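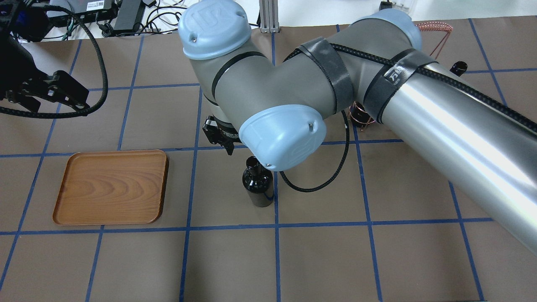 The Last Night of Jastero

Ten past two and I hadn't written a word. Finale embargo lifted at seven. Three pages of notes and half of them said things like WHY THE BOAT.

I'd done every episode of Jastero for the site. Both seasons. If you never saw it, and going by the ratings you didn't, it was about a bus driver in Amham who could stop a thing moving if he held his breath. Only as long as he held it. A bus, a bullet, a man coming down some stairs. Then he had to breathe and it all carried on. That was the whole power. I loved it more than I have loved some people.

Pramus had it and Pramus didn't want it. They moved it from Monday to the small hours, then to the app, then to a bit of the app you had to search for. My recap of the first episode had 1671 comments. The one before the finale had four, and one of those was my mum asking if I'd eaten.

So. Ten past two. Kettle on. Laptop on the ironing board, the table being full of washing. I pressed play on the screener for the third time and it stopped at the warehouse.

Not buffering. Stopped. Jastero on the left of the picture with his cheeks puffed out, Arain on the right with her hand up, rain hanging there between them. I thought, clever, they've held the shot, they didn't hold it this long before. Then I looked at the clock on the player and that had stopped as well.

Pressed it. Pressed it again. Shut the lid, opened it, same. Rain in the air. I swore at it and rang the press office, who were obviously asleep, and left a message that started polite.

At twenty past the phone went. Number I didn't know.

"You're the one who writes them up," a man said.

"Who's this?"

"Shoaib Niazi."

I nearly said who. Then I remembered, from the end credits, where I'd seen it so many times it had stopped being a name. Not an actor. He was down as breath. That was all it said, Breath, Shoaib Niazi, between the catering and the drivers. I'd made a joke about it once, season one, episode three. Something about nice work if you can get it.

"I read that," he said, and I hadn't said anything out loud. "It was all right. My wife laughed."

"What does it mean, though? Breath."

"Sound. They'd put a mic on me and I'd do the breathing. The big one in, then the hold, then the letting go. He couldn't do it himself, bless him. Smoker. He'd be gone in nine seconds and coughing."

I sat down on the arm of the sofa. In all that time I'd written about the breathing maybe more than anything. How you could hear him choosing. How in the hospital episode he takes it in twice, like he's gone back for more. I'd given the lead actor every bit of that. I'd called it the best physical performance on television and it was a man in a booth with a jumper off.

"I did the hospital one on a Friday afternoon," he said. "Had a cold."

"It's the best thing in it."

"Well. I had a cold."

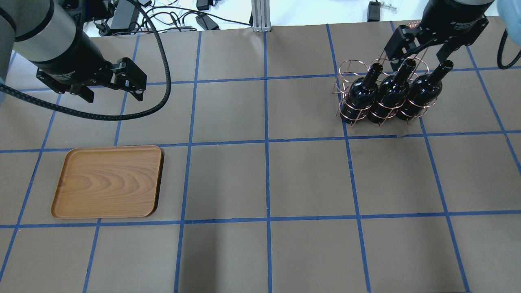
I asked why he was ringing and he went quiet for a bit. I could hear a road. He said he'd been sent the same screener, cast and crew link, and his had stopped too. Same place. He'd been sat with it since midnight. He'd got my number off the assistant editor who'd got it off somebody at the site, and he was sorry about the hour.

"Is it a fault?" I said.

"I don't know. What's yours doing?"

"Warehouse. He's got his cheeks out. Rain's stopped."

"Mine as well. Look at Arain."

I looked at Arain. I should say who she is. She's the sister, or she says she's the sister, it never gets cleared up and I did two thousand words on it once that I'm not proud of. In the last scene she's about to tell him. Everyone knew she was about to tell him. On my first two goes through the episode she'd opened her mouth and the warehouse door had come down and that was that, credits, series over, thank you and goodnight. I had it in my notes. DOOR. SERIOUSLY?

Her mouth was open now. Further than I'd remembered.

"They never recorded the letting go," Shoaib said. "For that scene. I did the in and I did the hold and then the money went, and they said they'd use an old one. And I watched it at home and they hadn't. There isn't one. He just holds it and the door comes down."

"I didn't notice."

"No. You wouldnt."

That stung, a bit. I'd watched it twice. I'm meant to notice.

"So he's still holding it," I said.

"That's what I thought."

It was half two in the morning, is my only excuse. You'd think one of us would have laughed. I went round the ironing board and put my face right up to the screen and you could see every drop, and there was light in them from the lamp over the door, and I thought of him stood in there on his own with his lungs burning while Pramus took the sign down.

"Have you got it up now?" he said. "In front of you?"

"Yes."

"Turn your sound up."

I turned it up. Nothing. A bit of hiss.

"I'm going to do it," he said. "I feel a right idiot. I'm in the car, the kids are asleep upstairs. Put the phone near the speaker. No, near the mic. Wherever it is on yours."

I didn't know where it was on mine. I held the phone over the keys like I was warming it. And I heard him go quiet, and then I heard the breath in, the one I'd written about all those times, a big ragged one with a catch at the top, and he held it. He held it a good while. I found I was doing it too. The fridge hummed. A fox or something outside. My chest started to go and I thought, he does this for a living, I can't keep up with him, and I kept up with him.

Then he let it out.

It wasn't like the other ones. The other ones were always a bit of a gasp, a man grabbing hold of the side of the pool. This was long. It went on down and down and there was a shake in it near the end. I let mine go as well and had to hold on to the ironing board.

The rain came down.

I'm telling you what I saw. It fell, all of it, and there was the noise of it on the concrete, and Jastero's shoulders dropped about a foot. Arain said it. The whole line. She said it quite quickly, the way you would if you'd been waiting, and he nodded as if he'd known since the bus, and he said, "You could have told me in Amham," and she said, "You were driving." Then the door came down.

Credits. I watched them all the way. Catering. Breath, Shoaib Niazi. Drivers.

"Did you get that?" he said.

"Yes. Did you?"

"Yeah." He blew his nose. "That's what she says, then."

"Did you know?"

"They never gave me a script. I only got the pages I was breathing on."

We stayed on a while. He told me about the booth, which was a cupboard really, with a duvet nailed up in it. He told me he'd done 217 breaths over the two seasons, he had them in a notebook with the scene numbers, and number 122 was the one where the bus stops on the bridge and he'd blacked out for a second and they'd kept it. I wrote that on my hand. I said could I use it and he said go on. Then a light went on at his end, or he said it had, and he had to go in.

I ran it back after. Course I did. Ran it four times. Door comes down, she hasn't spoken, that's your lot. The file was the same length it had been before, to the second. I tried holding my breath at it and letting go and all I got was dizzy.

Wrote it up between three and half six. Longest one I'd ever done. Didn't put the line in. I had it and I could of put it in, I had it typed at one point, and I looked at it sat there in quote marks and took it out again. I wrote about the breathing instead. I put his name in the first paragraph and spelt it right, and I said sorry for the joke in episode three. I said the boat made no sense, because it didn't.

Filed at six forty. Editor came back at five to seven. Two lines. Bit long. Who's Shoaib?

It got 330 comments by teatime, which for us, by then, was a riot. Mostly people saying they'd given up after it moved and was it worth going back. Some shouting about the boat. One near the bottom, no picture, name just a row of letters, posted at 3.04 in the afternoon.

It said, did anyone else's stop at the warehouse?

I've had the reply box open since. Washing's still on the table. I've typed yes and taken it out, and typed it again, and I've just sent it, so we'll see.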